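### 4.3 Changes in the work of the operators

Before the arm came to the Puldale plant, the operators of the Ledia line moved the parts into position by hand during the full shift. Now the arm pushes the parts, and the operator decides how they should be arranged and corrects the program when the result is not good. Training for this new task is done with simple plastic blocks on a board (Figure 2). We chose blocks of different shapes, as a round piece and a piece with points do not react in the same way to a push from the side.

From the shift diaries we collected 157 entries that mention the arm. Many of them speak about waiting. An operator of the morning shift wrote that her hands were less tired but that she felt "more like a guard than a worker." Others were pleased that they could stop the arm and set a new path without calling the technical office. In the older Balluvow cell this was not allowed, and the operators who had worked there compared the two cells often.

A second change concerns how knowledge is passed to new colleagues. In manual work, the new person stood beside an experienced one and copied the movement. With the arm, the experienced person has to say in words where the contact should be made and in which direction the piece should go. Several operators found this difficult in the first weeks. They asked for more time at the board, and from July the plant gave each shift one extra hour for it.

We do not claim that the work became easier. The physical load went down according to the diaries, while the attention needed at the start of a batch went up. Wages stayed the same during our study, and this was a frequent point of complaint.

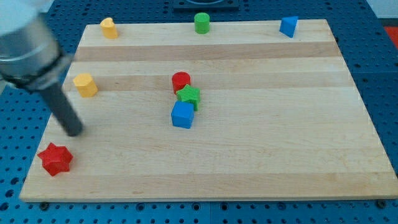
2318

**Figure 2.** Training task with colored blocks on a wooden board. The rod of the arm is above the left part of the board, between the yellow octagonal block and the red six-pointed star.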